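We use cookies to remember your reading preferences. Accept / Manage

Reliability of Automated Handling
Handout for Unit 10: The pull that reported success
Jinlong Duan, January

Read this before the session and bring your own copy of the grip log. The case comes from Cludcombe, where a cell built by Flindedero was set up to unplug and replug network cables on a live switch. The sales sheet called the cell "fault tolerant." Keep that phrase in mind as you read, and ask what fault they meant.

1. What happened

The job was a plain one. The arm was told to go to a port, close on the plug, pull, move the cable to a parking clip, and report. At 2:40 in the afternoon it reported a clean removal. The plug was still in the port. The fingers had slid up the boot and off the end of it, and the controller had counted the trip to the clip as a finished move.

That alone would be a small thing. But the next step in the script was to bring a second plug to the same port, and the cell had no reason to think the port was taken. It pushed. The push limit had been set high to get past stiff latches, so it went on pushing until the port housing bent. The switch dropped two links and the operator hit the stop.

2. What the log said

The Wunolance controller keeps finger gap, motor current and a status flag. At the moment of the slip the current fell, as you would expect when the thing between the fingers goes away. The gap hardly changed. The status flag said HOLDING the whole time.

Why? Because HOLDING was worked out from the gap, and the gap was compared with a number typed in on the first day. Worn finger strips close further before they stop, so someone had widened the allowed range to get rid of nuisance alarms. After that, an empty hand and a full one both passed. I would not call this a sensor failure. The sensor told the truth and the rule threw it away.

3. The grip itself

Look at how little there is to hold. A plug boot is short and rounded, and the fingers have to come in from both sides with other ports close by. All the friction comes from two thin strips of textured material.

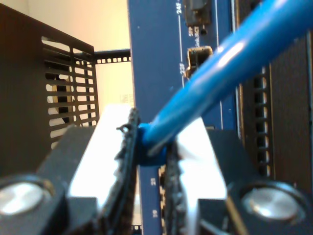
Fig. 1. Fingers closed on the boot of a blue cable in front of the switch panel. Note the ragged edge on the left-hand strip.

The vendor's report says the strips were "within service life." It gives no test for that, only a cycle count: 3,617 closings. A count tells you how often a strip has been used. It tells you nothing about what it was used on, how hard it was squeezed, or how many times it slipped. I have asked twice for slip data and have been sent the cycle count twice.

Notice also that the cable has its own say in the matter. It comes off the boot at an angle, and a thick cable can twist the boot while the arm is pulling straight. The report models the cable as having no stiffness at all. Try that assumption on any patch cable in the lab and see how long you believe it.

4. The proposed fix

Flindedero's answer was a software update named Sầm, which pauses after each pull and checks the gap again. I have doubts. It is the same measurement, taken a second time, against the same widened range. If the first reading could not tell a boot from thin air, the second will not either - it will just be slower.

Better options, none of them new:

- Use the current drop as its own alarm, separate from the gap.
- Check the link state of the port before and after the pull. The switch already knows whether a cable is in it.
- Lower the push limit and let stiff latches fail loudly.
- Replace strips on a pull test, with a pass mark written down.

The second of these would have stopped the damage. It was left out, according to the report, to keep the cell "independent of customer equipment."

5. For discussion

Who was allowed to widen the gap range, and where should that change have been recorded? The operator's stop worked, but only after the housing had bent. Should we count it as a safeguard in the fault tree? Be ready to defend your answer with times from the log.

Written work: one page on the HOLDING flag. Say what it claims, what it measures, and what would have to be true for the two to match. Please do not quote the sales sheet as evidence.

Last updated: January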